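Vodier is selling a whiteboard "refresh kit" for 65 bucks now. Spray, cloth, little bottle of mystery coating. I have doubts.

They claim 800 wipes before the surface starts to ghost. Whose wipes? With what markers? The page doesn't say. 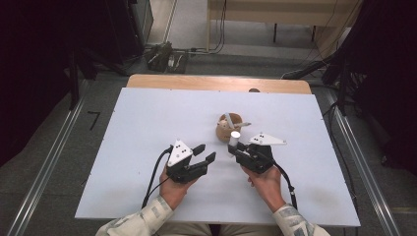 White board, flat on the table.

Peter Charvát swears by the coating. Peter also swore by the Olura markers, and those left pink streaks on everything I own.

My plan for February: dish soap, an old T-shirt, zero dollars. If the ghosting comes back I'll post it. Would Vodier?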